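FOR IMMEDIATE RELEASE
June 2021

Wusis brings out a guide to looking after dark clothes

New booklet and drop-in mornings for anyone with a chair full of black jumpers

Hello from Wusis! I'm writing with news I've been itching to share since the winter. We are a small clothes care and repair business on the upper floor in Bech, and in August we're bringing out our first proper printed booklet. It's called The Dark Pile, it runs to 30 pages, and it is all about black and very dark clothes: how to wash them, dry them, fold them, put them away and stop them going that sad brownish grey at the cuffs.

Why only dark things? Well, they make up most of what comes through our door. People bring us a black cardigan and say it used to be black. They bring caps with a white tidemark round the band, or a ribbed jumper that has grown two sizes at the hem from living on a hanger. I've been mending and cleaning clothes for 14 years and I still get a little thrill when a faded old jumper comes up well (my family have stopped asking about my day, I think, as the answer is usually wool).

The booklet started as a sheet of notes by the till. Palesa Gumede, who runs the front desk, got tired of saying the same things about tumble dryers and wrote them down on the back of an order form. Customers asked if they could take it home. Then Sipho Mokoena added a bit on caps, I added far too much on ribbing, and it grew from there.

On knitwear

The longest chapter is about knits, and I make no apology for it. Ribbed fabric is lovely to wear and it behaves very differently from a flat knit. It stretches sideways and springs back, up to a point, and after that it doesn't. Most of the damage I see has come from the way a jumper is picked up and carried when it's heavy with water. If you lift it by the shoulders out of the sink, all that weight pulls down through the ribs and you get a long thin jumper. Scoop it from underneath with both hands, press it against the side of the basin, then roll it in a towel and kneel on the towel. Yes, kneel! It's very satisfying.

When it's dry you can be a bit more relaxed. Grabbing a fold in the middle and shaking it out does no harm to a sturdy rib, and it's a quick way to see where the front has gone when the whole thing is in a heap.

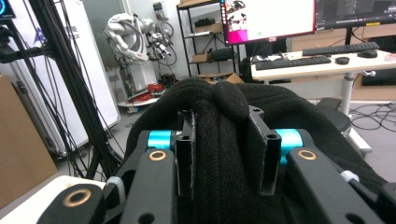 Black ribbed knit, gathered up into a knot of folds.

Black on black is a devil to sort, too. Seams vanish, labels vanish, and you find yourself folding a sleeve in with the neck. My trick is to put dark knits on something pale before I start. A white sheet, a bit of board, the kitchen table if yours is light. You see the edge straight away, and you see the fluff as well, so keep a clothes brush within reach. We give a whole page to brushes. The short version is that a soft one used often beats a stiff one used in a temper.

For folding, the booklet shows our usual way: face down, sleeves across the back, then in half, then in half again, with the ribbed hem tucked inside so it isn't squashed at the edge of the shelf. I stack dark knits no more than 3 high. Any higher and the bottom one comes out with creases you could rule lines by, and the one you want is always at the bottom anyway.

We also go into bobbling, moth holes, snags and what to do about a cuff that has gone wavy. Steam is your friend with cuffs. Hold the iron well above the wool, let it puff, pat the ribs together with your fingers and leave it alone until it's cool. I've had people ring me a week later to tell me they got a favourite jumper back that way, and those calls are the best bit of my job.

On caps

Sipho wrote this chapter and he is quite strict. He does not want you to put a cap in the dishwasher. He knows you've read that you can. He has had to look at what comes out.

His method takes a bowl of cool water, a drop of ordinary shampoo and an old toothbrush, and most of the work goes on the band inside, where the salt builds up. The outside of a black cap needs very little. Dab, rinse, dab again. Try not to soak the brim if the cap is an old one, because some older brims have card in them and card does not forgive you. Then reshape the crown with your hands, stuff it with a clean tea towel and let it dry out of the sun. Direct sun is what turns black cotton rusty, and I've seen a cap left on the back shelf of a car go the colour of tea on one side only.

How you pick a cap up matters a bit as well. Sipho likes people to take hold of the crown near the top and leave the curve of the brim alone, as the brim is the part that never looks the same after it's been bent back and forth. A crown that has been bunched up will usually come back with a bit of coaxing.

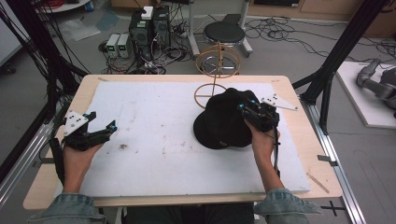
Naledi Zwane

The same pale background idea works for caps. A black cap on a white board shows you every crumb of dust. I've got very fond of pieces of foam board for jobs like this. They're light, they wipe down, they slide behind the wardrobe afterwards, and when they get too marked you turn them over. Ours get grubby fast, and I've decided to find that charming.

People often ask what to keep caps on. Pegs leave a dimple. Stacking them inside each other is fine if they're all about the same size, and a row on a shelf with the brims facing one way is fine too. Anything rounded and open will let the air through, and I've got a soft spot for those globe shapes made out of thin wooden rings, which look cheerful on a table even with nothing on them. Do check for rough edges before you let one near a knitted hat.

The bit about putting things away

Palesa's chapter is the last one and probably the most useful. It's for the change of season, when the thick things go up in the loft and the thin things come down. She asks you to wash everything before it's stored, even the jumper you only wore once, and to write a list and put it in with the clothes. She likes cotton bags. She will put up with a lidded box if it's properly dry. She doesn't hold with vacuum bags for wool, and neither do I, although we had a customer argue the case so well last spring that we gave him a paragraph of his own.

There's a chart at the back as well, with a line for each item and space to note when you last washed it. I said nobody would fill it in. Palesa filled hers in for the whole of spring and brought it in to show me, so that was me told.

The booklet was laid out by Sylvie Beaulieu, who managed to make drawings of black jumpers that you can make sense of, and it's being printed for us by Kornitz on a thick uncoated paper that will take a pencil. You can read it with wet hands, within reason.

"I wanted something people would leave by the washing machine and get splashes on," says Sylvie. "If I see a clean copy in a year's time I'll be disappointed."

Drop-in mornings

Alongside the booklet we're holding 2 drop-in mornings in August, upstairs with us in Bech. Bring one dark thing that's bothering you. A jumper, a cap, a scarf, a cardigan that's lost its shape, whatever you like, so long as it's clean enough to handle. We'll have the kettle on, the brushes out and plenty of white board on the tables, and we'll show you how to fold, reshape, de-bobble and mend small holes. Gert Pretorius is coming over from Luvovum, the yarn shop, with a box of darning wool in more kinds of black than I knew existed. Did you know there's a greenish one and a purplish one? I held them up at the window for ages.

You don't need to book. Children are welcome, and they're often better at de-bobbling than the grown-ups. If the stairs are difficult for you, ring the bell at the street door and one of us will come down and do your jumper with you in the hallway, where there's a bench and decent light.

Copies of The Dark Pile will be on sale at both mornings and at our front desk from then on, and Luvovum will have a stack by the till. Customers who helped us by lending their worst jumpers will get theirs free, with our thanks and their jumpers back.

Notes for editors

Wusis cleans, repairs and restores everyday clothes, with knitwear making up most of the work.

Review copies of the booklet can be requested from Palesa Gumede at the Wusis front desk. Please say if you'd like a printed one or the file.

Naledi Zwane and Sipho Mokoena are both happy to be interviewed, and will look at your cap if you bring it.

ENDS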